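Chapter 7
Showing the Robot What You Mean

What this chapter covers
Why we teach by showing
Guiding the arm, steering from a distance, and carrying the gripper yourself
Your first session of demonstrations
What a good demonstration sounds like when you talk it through

If you have ever tried to teach someone to fold a shirt over the telephone, you already know the difficulty this chapter is about. You say "take the shoulders," and the person on the other end asks which part of the shoulders, and from which side, and before long you are both laughing and the shirt is on the floor. Put the same two people in one room and the lesson is over in a minute or so. One of them picks up the shirt, the other watches, and a great deal passes between them that neither could have put into words.

In the chapters behind us we wrote our instructions out. We gave the arm positions to reach and speeds to reach them at, and as long as we were moving blocks from one tray to another this served us very well. I hope you enjoyed it, and I hope you kept your notes, as we will come back to coordinates in due course. But a block stays a block however you set it down. Clothing changes shape every time it is touched, and a program that lists positions has very little to say about a sleeve that has slid underneath a collar.

So we turn now to demonstration, and there are three ways of giving one that you ought to know. In the first, you take hold of the robot's own arm and lead it through the motion while it records its joints. In the second, which most people call teleoperation, you sit at a set of controls and the robot follows your hands from across the room — or across the country, if the connection is good. In the third, you leave the robot out of it for the time being and carry a gripper in your own hand, with a camera mounted on it, and do the task wherever the task happens to live. 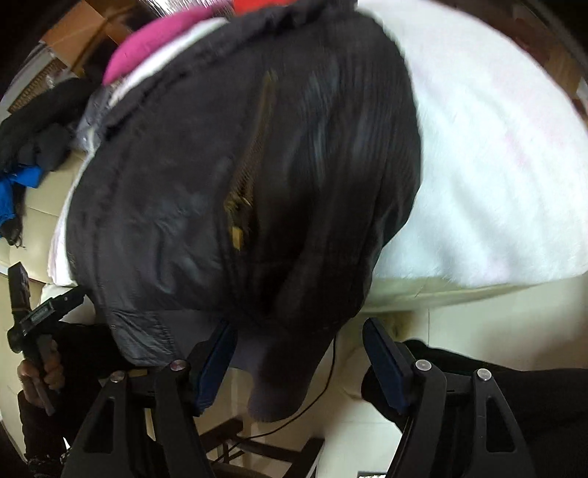
The third way is the one we will spend longest on, partly for its convenience and partly, I admit, out of fondness. A hand-held gripper goes up a flight of stairs without complaint. It can work over a sofa or under a table, among the ordinary belongings of an ordinary home, and those belongings are worth more to us than a tidy bench. The Dreridon course set, which the exercises in this book assume, contains 23 short household tasks, and I would encourage you to try a few of them away from the lab as soon as you feel steady with the tool.

Dark outerwear deserves a word of its own. Black fabric swallows its own folds, so that the camera may see a single shape where your fingers would feel two layers and a lining. A zipper is a great help here, being a line you can follow with your eye, and you will find yourself approaching a jacket by way of its zipper long before you have decided to. Slow down as you come near the cloth. Quick turns of the wrist blur the picture exactly where you need it sharp, and a learner can only copy what it was able to see.

You will also have to give up some of your cleverness. Your own fingers can pinch, roll, smooth and feel for an edge all at once, while two jaws can open and close. When students first pick up the Tridier gripper they tend to reach in with the free hand to straighten a hem — I did it for weeks — and every such favor is a step the robot will later be unable to take. Keep the free hand out of the work unless the exercise calls for it.

Before you go on to Section 7.2, please read the safety page at the front of the book once more and charge both batteries. You will need one garment with a zipper, a place to lay it, and an unhurried half hour.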